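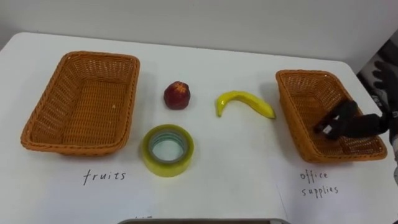 *Two woven baskets with handwritten labels on a white table.*

## Part 3: Setting up your content types and moving your old pages across

Okay, you've got Torkari installed and you can log in (if you can't, go back to Part 2 and check your database password, I'll wait). Now we get to the bit I really enjoy, which is telling your new site what kinds of things it's going to hold. I'm working on the Skornby Historical Society site as I write this, so you'll see its names pop up in the steps. Swap in your own as you go.

Before you start, you'll need:

- an admin login for Torkari
- the export file from your old site
- the Nimow import add-on, version 3 or later
- a cup of tea, and a free afternoon if your site's a big one

**Caution:** Back up your database before you touch anything in this part. I mean it! Changing a field type after you've added pages will wipe whatever was in that field, and there's no undo button.

### Make your content types

1. Go to **Manage > Structure > Content types** and click **Add new**.
2. Type a name. Keep it short and singular, so "Article" and not "Articles", as Torkari adds the plural by itself and you'll end up with "Articleses" in your menus (ask me how I know).
3. Pick a colour for the label if you like. It only shows up in the admin screens, but I find it handy when I'm scrolling through a long list.
4. Click **Save and add fields**.
5. Add a **Title**, a **Body** and a **Date**. For Skornby I also added a text field called **Source**, for where each old newspaper clipping came from.
6. Tick **Required** next to Title and leave the rest alone for now.

**Note:** The Title field has a limit of 40 characters by default, which is much too stingy for a historical society. You can bump it up under **Field settings > Length**, and it's safe to do that at any time. 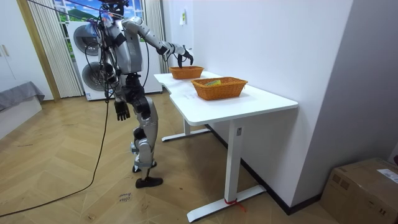
**Guide written by Yaryna Fedoruk**
*Site builder and guide author*

### Import your old pages

Right, on to the import. I used to copy pages over by hand, one at a time, and I'm a bit embarrassed about how long I kept that up. The Skornby site had 2589 pages on it, so that was never going to happen.

1. Turn on Nimow under **Manage > Add-ons**. If it isn't listed, clear the cache and reload the page.
2. Go to **Tools > Import** and choose your export file. CSV and XML both work, but CSV is a lot easier to fix when something goes wrong.
3. Choose the content type you made earlier from the drop-down.
4. Match up the columns. Nimow has a guess at these and it's usually pretty good, though it loves putting the author's name into the Body field, so have a look at that one.
5. Tick **Test run** and click **Start**. Nothing gets saved during a test run, it just gives you a list of what would've happened.
6. Read the list! Mine came back with 38 errors the first time, nearly all of them dates typed in as "Spring" or "before the war".
7. Fix the dates in your spreadsheet, save it, and do another test run.
8. Once the list comes back clean, untick **Test run** and click **Start** again.

**Caution:** Don't close the browser tab while the real import is going. It'll stop wherever it's up to, and you'll have to delete the half-finished batch under **Tools > Import > History** before you can have another crack at it. 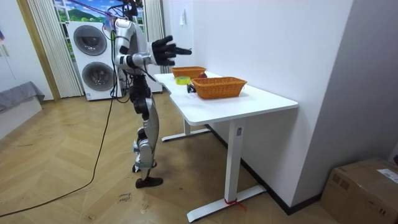 ### Choose a theme

Torkari comes with a plain grey theme that does the job, but I always switch to Pastor, which has nicer headings and behaves itself on phones.

1. Go to **Manage > Appearance** and find Pastor in the list.
2. Click **Preview** first so your visitors don't see anything change.
3. Open a few of your imported pages in the preview, including a really long one.
4. If you're happy with it, click **Set as default**.

**Note:** If your menu disappears after switching, it's still there, it's just lost its spot. Go to **Structure > Regions** and drag **Main menu** back into **Header**, then save.

User accounts and permissions are in Part 4. Leave your import file where it is until you've finished that part, as you'll need it again to match authors to their accounts.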